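Hall Floor Reopens After Refinishing

The main hall at the Marnton Community Center is open again for regular bookings. The floor was closed for most of April while it was sanded and recoated, and groups that moved to the annex or to the school gym can go back to their usual times starting Monday.

Members who have been coming for years will remember that the old finish was worn through along the kitchen side and in front of the stage. It had been patched twice, and the patches had turned a different color from the rest. The dance classes reported slick spots near the double doors, and the badminton group had stopped using the far court. The board voted in the fall to do the whole floor at once and not patch it a third time.

The work was done by Kushnir Floors. The hall measures 1,837 square feet, not counting the stage, and all of it was taken down to bare wood. The crew replaced a short run of boards by the east wall where the radiator leaked two winters ago. They also reset the metal strip at the kitchen doorway, which used to catch the wheels of the serving carts. After that came a sealer and three coats of water-based finish, with a light sanding between coats. The smell is mostly gone. If it bothers you, the windows on the parking lot side can be opened with the pole kept in the coat closet.

We chose not to stain the wood. Several members asked for a darker color to match the stage, but the contractor told us that scratches show more on dark floors, and a stain would have added to the cost and kept the hall closed longer.

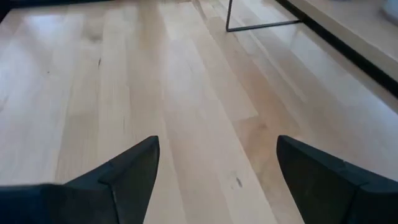 Pale hardwood was left unstained.

The court lines have not been repainted yet. The badminton and volleyball lines will go down during the summer break, when the hall can be closed again for a few days. Until then, please use the removable tape in the supply cabinet and take it up at the end of your session. Do not use duct tape, packing tape or masking tape from home. Tape left overnight can pull at the new finish while it is still hardening.

The finish takes several weeks to reach full hardness, and we are asking all groups to follow these rules through the end of June:

No street shoes during classes or games. Socks, dance shoes and clean indoor sneakers are fine. For meals and meetings, street shoes are allowed, but wipe them well on the mats.

Carry tables and chairs. Do not drag them, and do not slide the stacked chairs across the floor. The chair dolly has new rubber wheels and may be used.

Wipe up spills right away with a damp cloth. Please do not use the string mop or any cleaner other than the one in the marked spray bottle under the kitchen sink.

No rugs or foam mats are to be left down after your session. The toddler group may put mats out in the morning but should hang them on the rack before leaving.

The chairs have new felt pads. We bought them from Grilo Hardware on Front Street, and there is a bag of spares in the kitchen drawer next to the can opener. If you find a chair with a missing pad, please replace the pad or set the chair aside in the hallway.

Booking times stay the same, with one change. The Monday evening stretch class will now run 90 minutes, and the choir will start 20 minutes later to make room for it. The setup period for private parties is still 45 minutes and is included in the rental fee. Parties already booked for May and June do not need to do anything, but the office will send each renter a copy of the floor rules.

The refundable damage deposit for private rentals has gone up slightly. The new amount is on the rental form at the front desk. Member groups do not pay a deposit.

The lost and found box was emptied before the work began. Unclaimed coats and umbrellas went to the thrift shop. Water bottles and a set of keys on a green cord are being held at the office.

The spring supper will go ahead as planned in the main hall. Food will come from Vultilano again, with a meatless choice this year, and tickets are on sale at the front desk. Please buy them early so the kitchen can order the right amount.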